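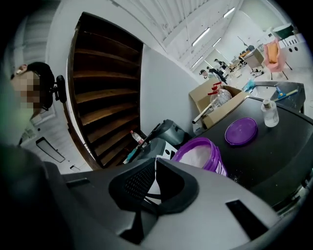 Afternoon at the Fokwood office. Photo: Izzati Menon

The long lunch is back in Zelomdale. At Gunawan, a bookkeeping firm with 16 employees, desks go quiet at noon and stay that way for 60 minutes. Owner Waltraud Vogler brought in the rule in March.

"People were eating over their keyboards," she says. "I was the worst of them."

Clolel, two streets over, tried the same thing and settled on 40 minutes. Staff there wanted to leave earlier.

Related
Who Still Packs a Lunch?
The Last Diner on Mill Street
Working Past Six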